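Notes for the bins talk, October 2021

Start without the slide. Ask who has bought a storage bin because a catalog said it would "last a lifetime." Wait for hands. I put mine up too.

The claim going around since the Plamavside meeting in March is that metal bins pay for themselves and everything else is a waste of money. I don't buy it yet. Oner's price sheet has the large open metal bin at 968 and the plastic one at 300. That's a big gap, and the people quoting it always skip the part where the floor of the thing gets chewed up.

Say slowly: scuffed does not mean worn out. But it doesn't mean fine, either.
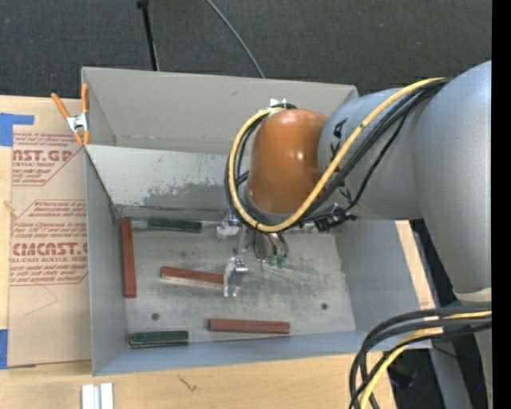

Vol. 3, p. 14

Look at the floor of the bin first. Fine scratches, smudges, cloudy patches all over. Then the sloped wall at the back, with the speckled wear and the darker patch low down. I'd want to know what made that patch before I signed for any more of these. Don't guess at the answer on stage - someone will ask, and "I can't tell from a picture" is a good enough reply.

Point out the wooden tabletop too. A bare metal bin on wood is asking for marks, and I have yet to see a quote that includes a mat.

Now the Tahiri numbers. They say 452 loads before a bin needs replacing. Loads of what? Foam blocks and steel bolts are both "loads" on their form. Same problem with the Carton leaflet, where the figure jumps to 1069 and the test conditions get one line of small print.

(Skip the leaflet if we're running late.)

What I'd ask a seller for:

- the wear test, with the contents written down
- the price of a liner
- a used bin to look at, from the bottom up

Leave the last question on the screen and take comments. If someone brings up rust, send them to the handout, second sheet.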